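Sponsoring a child or giving to the school fund?

Vollow
Posted 2019-04-29
We have a bit set aside each month and want it to go towards keeping children in school. My wife likes the idea of sponsoring one child by name. I would sooner give to a general fund. Has anyone here done both?

grulteck
I sponsored a boy from when he was 11 until he left school. The letters were nice but I think half the cost went on translating and posting them. I give to a general fund now.

Edthorpe_Ann
Half is a guess, surely? The charity I use puts its accounts online and letters are a small part of it. My two girls write to our sponsored child and it has taught them a lot. I wouldn't swap.

grulteck
Fair enough, it was a guess. But what about the child next door who doesn't get picked?

Ngọc Văn
I grew up in a village where some of us had sponsors and some did not. It did cause bad feeling — one family had new shoes and a bicycle, the next had nothing. Later they changed it so the money went to the school, and every child got books and a midday meal. That worked better for us. I can't speak for other places.

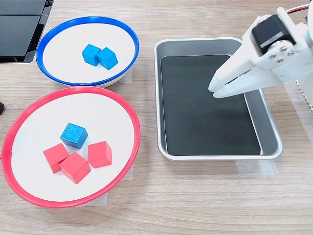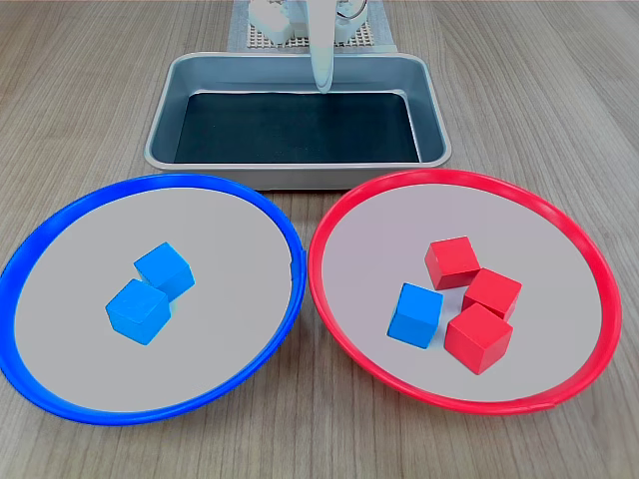
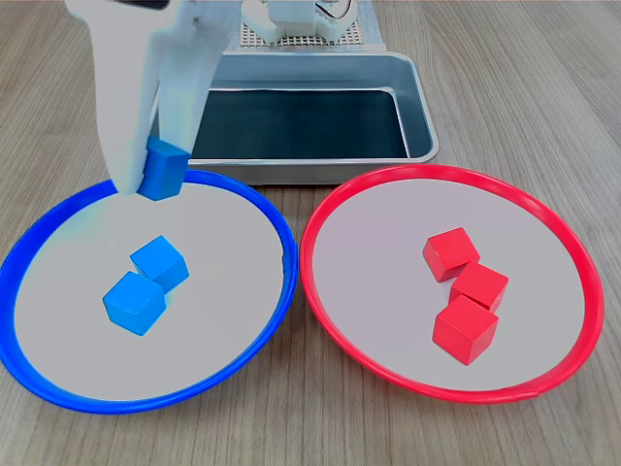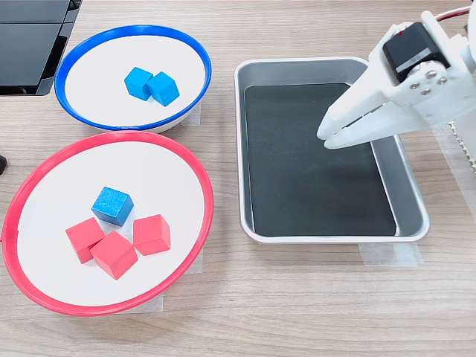

Blue cubes, round blue-rimmed dish

Vi
Our group raised 2713 pounds last August and sent it straight to a school. We had one email back and then silence. With a sponsored child you at least get a yearly report.

Edthorpe_Ann
That's my worry with the general pot too.

Ngọc Văn
Ask for the head teacher's report before you send anything. A good school will have one.

Vollow
Thanks all. We're still split at home, but I'll ask two of the charities for their accounts and see what they say about fees.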